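New year, new electric bill
2020-01-02

Ok so. First post of the year and it's about electricity. Sorry. I meant to write up the holiday cookies but the bill came and now I have opinions.

The background, quick. We moved into the Burnodlow Street apartment in August. Two bedrooms, old building, baseboard heat that groans. Since then the bill has gone up every single month and I kept telling myself it was the weather. Then the December one showed up. 1836 kilowatt hours. For an apartment! The last place never got anywhere near that, and it had a dryer.

So I did what I always do, which is text Fathima Jayawardena. Fathima used to do billing support at Skamia, the old utility here, before they got folded into whatever it is now. She wrote back one line. "Is it an actual reading or an estimate." I did not know there was a difference. There's a little letter next to the number, apparently. E for estimate. Mine had an E next to it. So did November. So did October...

Went down to the basement with a flashlight to read the meter myself. Took me three tries because the dials go in alternating directions, who thought of that. Called it in. On hold 74 minutes (speakerphone, did the dishes, folded everything). The woman who finally picked up was very nice and said a corrected bill would come in 12 business days. We'll see.

What I'm doing in the meantime

Even if they fix it, we're still using too much. The heat is most of it, I know that. But the small stuff is the stuff I can change without calling the landlord, so that's where I'm starting.
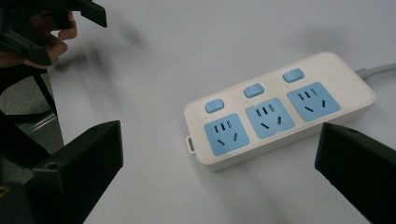
My sister swears by switching everything off at night. I've been doing it for a week and mostly what I've learned is that I forget the router is on there too, and then at 6:30 am there's yelling. So the router got its own outlet. The TV and the speaker and the game thing all go off at bedtime now. The printer is off until somebody needs to print, so, never.

Other changes so far:

Heat at 64 when we're out, 67 when we're home. My husband wears a hat indoors now and makes a point of it.

Plastic film on the bedroom windows. The Qian kit from the hardware store, the one you shrink with a hair dryer. Ugly but the draft is gone. Buy one size bigger than you think, I had to piece the last window together out of scraps.

Cold wash for everything but towels.

The old space heater is retired. It's a Praltik from my college days and it smelled like burning dust every time. Should of gone years ago.

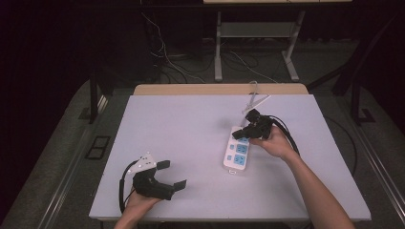
The meter notebook

This is the part I'm weirdly into. I hung a notebook on a nail by the back door and every morning I go down before coffee and write the number. Then subtract yesterday's. That's the entire system. First morning it said 2598 and I drew a box around it like it was a birthday.

You see things pretty fast. Laundry day is obvious. The day we had people over and the oven was going since noon, very obvious. The day we were at my mother in law's was lower but not as low as I wanted, and I've got my eye on the water heater for that. It's in a closet in the hall -- no blanket on it, and the closet is the warmest spot in the whole place. Cats sleep against the door.

Going to ask the landlord if I can turn it down a notch. He's slow on texts but ok in person, and he comes by for the rent soon anyway. If he says no I'll put a blanket on it myself, if thats allowed? Fathima thinks it depends on the model. Need to find the sticker, which is of course on the back.

Cookies next time, I promise. The ginger ones came out flat but I think I know why -- butter was way too soft. Ok dinner's on, gotta run.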